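Friday, December 30, 2022
Notebook 2, page 43
Entry by: Joana Valente
Copies to: Niall Dow, Jolien Van Loon
Subject: Table surface, blocks and power at the Haldane bench

1. Table covering

The bare tabletop was covered this morning with the floral cloth purchased by Honeylyn Mercado in Avville. The earlier gray felt has been folded and placed on shelf 34. It had begun to pill at the front corners and shed onto the blocks.

The cloth was ironed on the reverse side before laying. The pattern has no marked top or bottom, so the hem with the sewn label was placed toward the back. The corners were pulled down and fastened underneath with binder clips. Tape is not to be used on this cloth – the adhesive test on the offcut left a residue.

Giuliana Condori asked whether a printed surface would make small parts harder to find. The print is gray leaf work with small orange flowers on a pale ground, and the teal and pink blocks stand apart from it well enough at arm's length. The small white pieces are another matter. They should be returned to the tray at the end of each session and not left on the cloth overnight.

2. Blocks

The studded teal base plate is to stay left of center. The pink blocks go to the right of it, with the mauve one at the outer end of the group. Niall prefers the group kept close together, and this was followed. Spacing was set by eye and no drawing was made.

The remainder of the Zadex set stays in its carton under the bench. Carton number 688 has a split side and needs a new one. Request sent to stores at Plelalbridge; no answer yet.

State of the table:

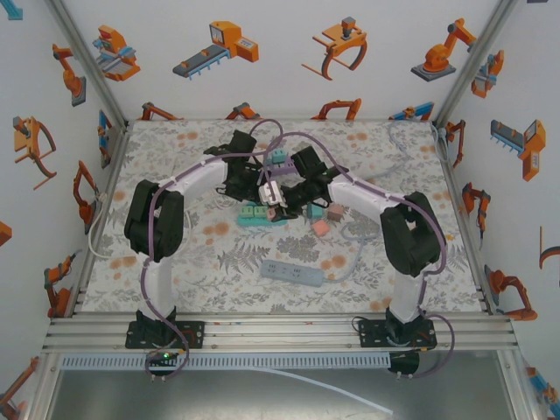
3. Power on the table

The power strip continues to lie directly on the cloth. Jolien would like it moved to the underside of the tabletop. I have no objection in principle, but the brackets on hand are for a wider model and the work will have to wait for the right ones.

Until then the following applies.

The strip is to lie flat, with no fold of cloth beneath it. The cloth is to be smoothed by hand before anything is set down on it.

The mint-green USB charger may remain plugged in during working hours. It is to be unplugged by the last person to leave. Additional chargers are to be agreed with Niall first.

The white lead is to be given a gentle curve where it leaves the end of the strip. It should not be bent sharply at the ribbed collar. The lead on the previous strip was replaced in May after the jacket split at that point.

Drinks remain on the side counter. This was agreed when the felt was in use and has not changed.

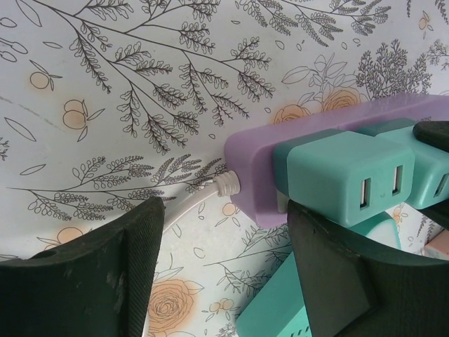

4. Open items

Brackets for the power strip: Jolien to measure and order.
Replacement carton for 688: awaiting Plelalbridge.
Second cloth, same print, for wash days: Honeylyn to ask whether the shop still has it. If not, a plain pale one will do.
Washing instructions: the label says cool wash, no bleach. Copy to be pinned inside the cupboard door.
Wall paper: one seam at the back was reported as lifting. I could not find it. Giuliana to show me which one.

J.V.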